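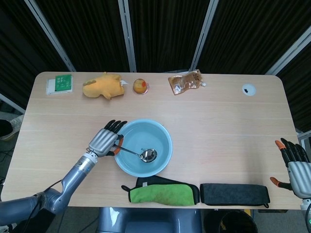 *Ladle in the blue basin, on the long table with the dark curtains behind.*

March 13, 2024

Right, the ladle. I've been promising Canan a proper write-up since we moved the washing-up kit over to the light wooden table, and I've got tea and half an hour, so this is it.

The basin first. I like it! It's the light blue round one with the wide rim, shallower than the old washing-up bowl, and Keir grumbled when I brought it in because he thinks a bowl ought to hold a week's worth of pans. Fine for a sink at home, but for our purposes shallow is good. You can get a ladle out of it without fishing, and the wide rim gives the handle something to lean on. The old square tub had a lip so narrow that anything long-handled slid round and clattered flat, and I got heartily sick of that noise.

The ladle is the shiny stainless one with the deep round bowl. We tried three from the Arsenault box before settling on it:

- The black nylon one. Too light, floats about as soon as there's water in, and it holds on to tomato like you wouldn't believe.
- The one with the hook on the end. Nice weight, but the hook catches on everything (my sleeve, twice).
- The plain stainless one, thin handle, deep bowl. Sits low and stays where it's put. Winner.

The trouble with a deep bowl and a thin handle is balance. All the weight is down at one end, so the handle wants to roll as soon as you lift it off the rim, and if there's anything in the bowl it goes over the side. Hold it right at the end and you feel every bit of that. Hold it a hand's width further down and it calms down a lot, but then your knuckles are over the basin and you're reaching in. I went back and forth on this all morning. Maëlle Kowalchuk says the end of the handle is where everybody picks up a ladle in a real kitchen, so that's where we should be testing it, and I've come round to her view, slightly grudgingly.

Water next. Too much and the ladle shifts about when you nudge the rim; too little and the bowl scrapes along the bottom. I ended up filling to just over the top of the ladle's bowl and that felt like a normal person doing normal washing-up. I've put a pencil line on the measuring jug so we all pour the same. Please don't rub it off, Keir, I know you wiped the last one.

One jugful is 1,000 ml to the line and it takes two, so 2,000 ml in the basin. Written down at last!

Soap: the Zudport liquid is too slippery. Lovely smell, but the handle was like an eel afterwards and I had to rinse the thing twice before I could trust it. Gone back to the cheap green stuff in the pump bottle, one squirt. Tumaini reckons half a squirt would do and he's probably right, I'm heavy-handed.

The other thing I keep noticing is the glare. Polished steel under that overhead light gives you a bright patch in the bowl of the ladle, and the basin picks up a softer one on the bottom. It makes it surprisingly hard to judge by eye whether a spot is grease or just shine. I've taken to running a thumb round the inside instead, old-fashioned but reliable. A matt ladle would help. Gundgate do a brushed one, or did in August when I last looked at their catalogue, and I've asked Maëlle Carrier to see whether it's still in there before she does the next order.

While I'm on the subject of that table: the small bits along the back. The yellow plush and the green card on its white one are fine where they are when the basin's dry, but soft toys and washing-up water are a poor mix, so move them along to the shelf before you fill anything. The plush takes an age to dry (ask me how I know). And wipe the tabletop straight away if you slop. The wood's pale and I don't want a ring in the middle of it.

Things to sort out:

- Second towel for the floor. One isn't enough once two of us are at it.
- Somewhere to hang the ladle to drip. A mug hook under the shelf would do, I've got a spare at home.
- Try a serving spoon in the same basin, same amount of water, and see if the rolling business goes away with a flatter bowl. I think it will. Canan has a bar of chocolate on it making no difference.
- Give the basin a proper scrub under the rim, it collects scum there and you only find it with your fingers.
- Relabel box 40. It still says "tea towels" and it's been full of sieves for ages.

Serving spoon first thing tomorrow, then, if the hot tap's behaving. If it isn't, I'll bring a kettle through from the kitchen and do the mug hook while it boils.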